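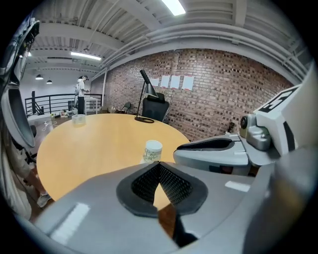 Ernport lab spends month picking up cups

November 17, 2024

ERNPORT — Two hand-held robot grippers went head to head here in October, and the winner is the one that annoyed people less.

Studel, which builds sorting arms for small warehouses, wanted a new gripper for recording the hand movements its arms later copy. It borrowed a set from Serra and a set from Istuvton, cleared a round table, and asked staff to grasp light household things over and over. They logged 2,810 attempts. No one has asked for a second round.

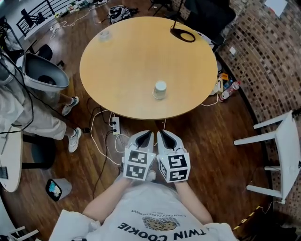 A tester lines up a pair of grippers at the round table. Studel ran its trials on cups and other light items.

The Serra model dropped or crushed its target 269 times, a figure the company's own report calls "encouraging." Istuvton's did slightly better on paper cups and noticeably worse on anything with a lid. Both sets lost tracking when testers crossed their wrists, a thing testers apparently do a great deal once they get bored.

Weight settled it. The Serra grippers come in at around 600 grams apiece, and after 10 minutes most testers were resting their elbows on the table, which the written procedure forbids. Istuvton's are lighter, though their trigger squeaks. The squeak is audible in every recording.

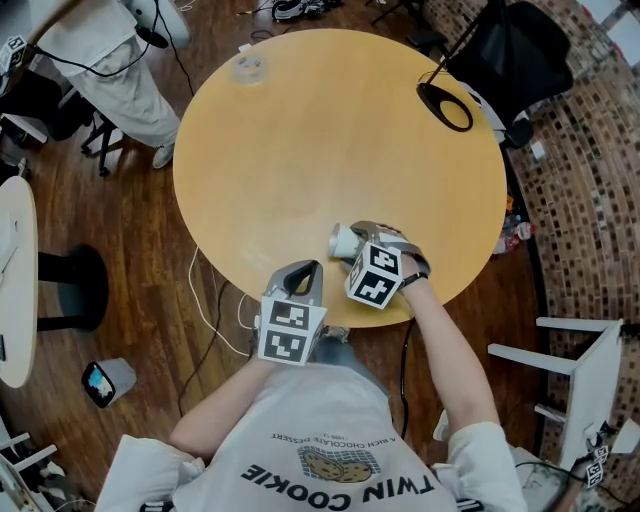

TECH & INDUSTRY

Studel will go with Istuvton for the next stage, pending a fix for the trigger. A comparison of wrist cameras comes after that, using the same table and, the company confirms, the same kind of cup.

Serra said it was reviewing the results and that its next version would weigh less. It did not say how much less.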